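Visit report: student grasping project, Clisden open day, October 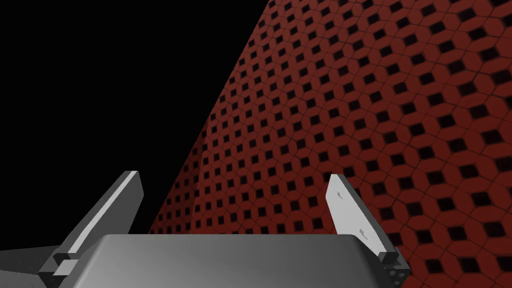
What does a team have to hand in?
One control program and a two-page log. The program is run on 100 simulated grasps with the settings locked, and the log must list every change made since the previous run.

The Clisden course uses the Amano simulator for the first half of the term. Hardware time starts in week 8. Teams work in pairs, 2 students to a workstation, and share a single queue for long runs - waiting time was the main complaint we heard.

The Dellstead team had 1178 runs logged by mid-afternoon. Their approach angle is set by hand and finger closing speed is read from a table. The Grelum team tunes both automatically, at the cost of longer runs.

Scoring scripts can be requested from the course office. Parking is behind the main building, entrance on the north side.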